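**Progress report: shared workshop arm build, Goltia bench**
To: Ginette Wong, Lahtinen small grants
From: Paavo Manninen
Date: 8/4/19
Covers: work since the March report

## Status

The arm runs. The gripper, the wrist camera and the fixed camera are all mounted and wired, and both video streams reach the bench computer. The tray work described in the application (work item 3) has started. Work item 4, the written build guide, is behind schedule. Details are below.

## Mechanical

The shoulder and elbow joints are unchanged from March. The wrist was rebuilt. The old wrist bracket flexed when the gripper closed on anything stiff, and the tip moved enough to miss small objects. Raimo Juntunen cut a new bracket from thicker stock and moved the bolt holes outward. Flex at the tip is now too small for us to measure with the dial gauge we have.

The wrist cable was routed through the forearm in the first version. It wore through its sleeve in May and shorted the camera supply. It now leaves the gripper in an open loop and joins the forearm further back. The loop needs clearance on one side, so the software limits wrist rotation in that direction. We lose part of the reach behind the sink basin. None of the planned tasks need that part.

## Electronics

One motor driver failed and was replaced under warranty. The supply was swapped for a larger unit after the arm browned out under full extension. Oskari Harju rewired the emergency stop so that it cuts motor power only and leaves the computer and cameras on. Before this change every stop lost the recording of the run that caused it.

The main fuse is still a panel type that is hard to reach with the cover on. We plan to move it when the cover is next off.

## Software

The control program, which we call Jaller, was split into two parts: one that moves the arm and one that records. Either can be restarted without the other. Recordings carry a shared clock signal, and the two camera streams line up to within a single video image at normal speed. Fast moves still blur in the fixed camera. A shorter exposure helps, but the bench lighting is too weak to go further without noise. Elie Abou Jaoude has offered a pair of lamps from his own bench, and we will test them before buying any.

The labeling tool, Ova, is usable but slow to load long runs. It reads the whole file before showing anything. Fixing this is a small job and is next on the list.

## Tray work

The task is to pick soft and hard household objects out of a red tray set beside a toy sink. Sponges, a rag, keys and a toy bottle are in use. We ran 58 logged attempts in this period. Results:

| Outcome | Attempts |
|---|---|
| Object lifted clear of the rim | 32 |
| Gripped, then dropped | 17 |
| Arm stopped by operator | 5 |
| Other (recording lost or object not found) | 4 |

Sponges account for most of the successful lifts. The keys account for most of the drops: the fingers close on the ring or on one key, and the rest swing and pull free. The rag is lifted easily but drags over the rim, and we have not settled whether that should be scored as clear. For this report it was scored as clear when no part of the cloth touched the tray at the end of the move.

Two problems remain open.

1. The tray slides when the fingers press on its floor. Rubber feet were tried and came off. The next attempt will use a clamp on the rim.
2. Glare from the tray changes with the time of day. Runs recorded in the late afternoon have the worst of it. A matte tray would help, but we would like to keep the present one until the current set of runs is finished so that results can be compared.

## Budget

Spending is within the grant. The larger supply was not in the original budget and was paid for with money set aside for a second wrist camera, which we no longer plan to fit. No change to the total is requested. Receipts are with Raimo and will be sent with the final claim.

## Next period

- Clamp the tray and repeat the key runs.
- Test the lamps.
- Fix file loading in Ova.
- Finish the wiring chapter of the build guide. The mechanical chapter is drafted and needs drawings of the new bracket.
- Move the main fuse.

We ask for one decision from you: whether the build guide may be delivered in two parts, with the software chapters following the hardware chapters. Oskari would write the second part once the file format stops changing.

## Bench pictures
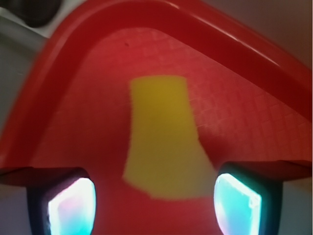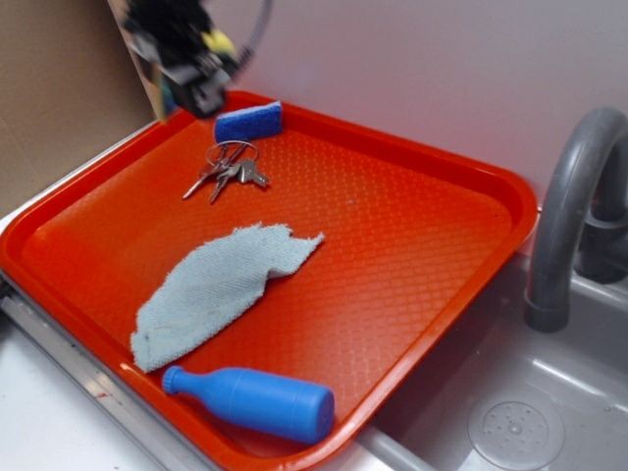 *Tray work, Goltia bench. First: wrist camera, yellow object between the fingers. Second: fixed camera, tray and toy sink.*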